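Le gobelet, le couvercle et la poubelle jaune
Opinion – par Mitali Akanda
26 janvier 2021

Le café à emporter est devenu une habitude avant d'être un choix. Au bureau de Clilow où je travaillais jusqu'en mai, chacun montait avec le sien le matin, puis redescendait en chercher un autre après le déjeuner. J'ai fait pareil pendant des années et je ne jette la pierre à personne. Je voudrais seulement parler de ce que nous faisons ensuite de l'objet, et de ce qu'on nous en dit.

On nous en dit trop peu. Sur la plupart des gobelets il y a de la place pour un nom, une couleur, parfois un slogan. Il y en a rarement pour une consigne de tri lisible.
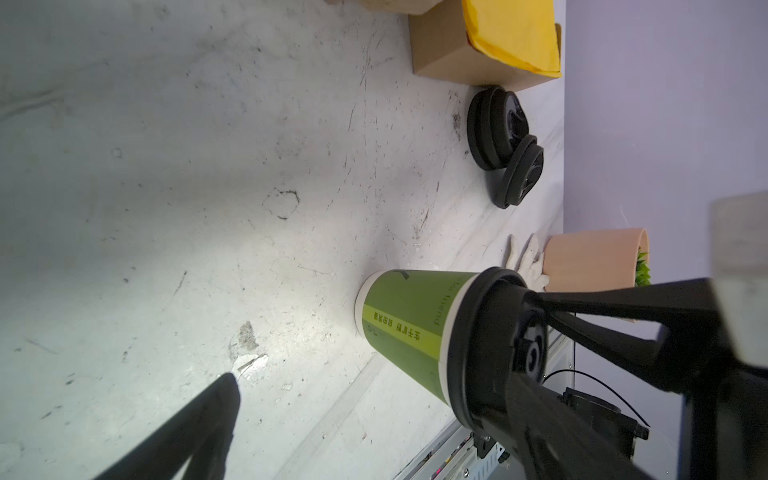
Le tri repose sur une idée simple : une matière, un bac. Or la boisson à emporter contredit cette idée dès qu'elle est servie. Un gobelet vert en papier, coiffé d'un couvercle en plastique noir, réunit deux matières dans la main d'une personne pressée, et il faudrait qu'elle les sépare debout, devant une poubelle souvent pleine. Le papier lui-même est en général doublé d'un film qui retient le liquide, et ce film complique le recyclage. Quant au plastique noir, il est mal reconnu par beaucoup de machines de tri optique. Le client ne peut pas deviner tout cela.

La commune de Kandale a voulu régler la question par l'affichage. On a posé 30 panneaux près des commerces, avec des flèches et des pictogrammes. J'en ai lu plusieurs. Le gobelet y figure dans le bac jaune, sans son couvercle, et le couvercle n'apparaît nulle part. Devant la gare, le panneau est fixé derrière un distributeur.

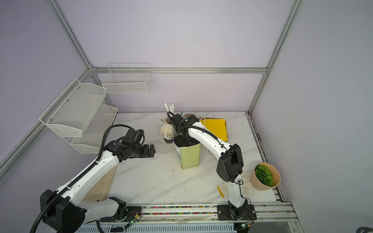 Atallah, qui m'a écrit après ma dernière chronique, pense que je me trompe de cible. Selon ce courrier, la consigne est la seule réponse sérieuse : tant que le contenant ne vaut rien pour celui qui le tient, il finira par terre ou dans le mauvais bac, et tous les panneaux du monde n'y changeront rien.

L'argument est bon. La consigne marche quand les points de retour sont proches et quand le remboursement est immédiat. Le café Atex a essayé avec un gobelet réutilisable facturé deux euros, rendus au retour. Sur les 62 premiers gobelets sortis, 57 sont revenus. Le chiffre est flatteur, mais il vient d'un seul comptoir où les clients repassent tous les jours. Dans une gare ou sur une aire d'autoroute, je m'attends à bien moins. 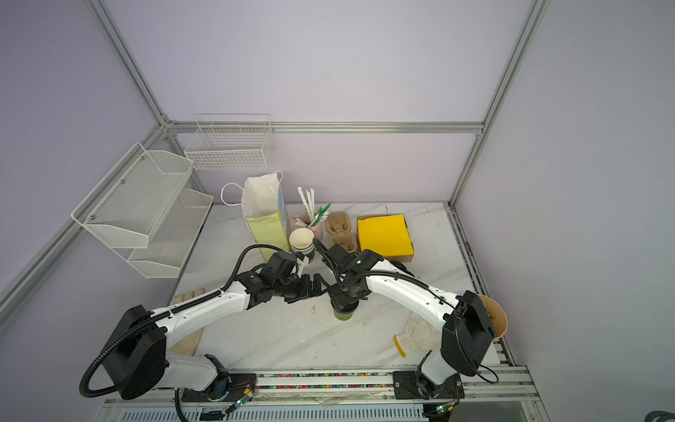 La boisson à emporter, un geste court et un déchet durable.

Reste la question du prix. Un commerçant de quartier m'a dit commander quelque 2000 gobelets à la fois, parce que c'est la quantité qui rend le tarif supportable. Il a du stock pour des mois. Lui demander de changer de modèle au prochain trimestre revient à lui demander de jeter du neuf. Je préférerais un calendrier annoncé longtemps à l'avance, avec une aide au lavage pour les petits comptoirs – une machine partagée entre trois ou quatre boutiques coûte moins qu'on ne le croit.

Les fabricants, eux, peuvent bouger plus vite. Un couvercle de la même matière que le gobelet existe déjà. Il est un peu moins étanche et un peu plus cher. C'est un défaut que j'accepte volontiers pour un trajet de dix minutes.
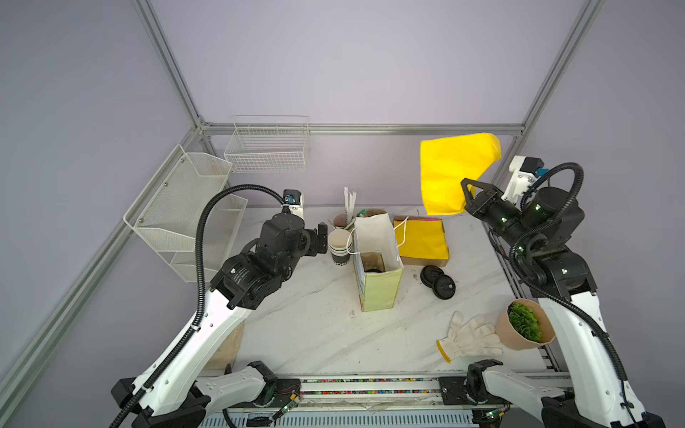

Ce que je demande à la commune

D'abord, que les panneaux soient refaits, avec le couvercle dessus. Ensuite, que la consigne soit testée dans un lieu de passage et pas seulement chez des habitués. Les résultats devraient être publiés, même mauvais.

Je continuerai à boire du café dehors. J'ai acheté une tasse à vis que j'oublie une fois sur trois, et ces jours-là je prends le gobelet comme tout le monde.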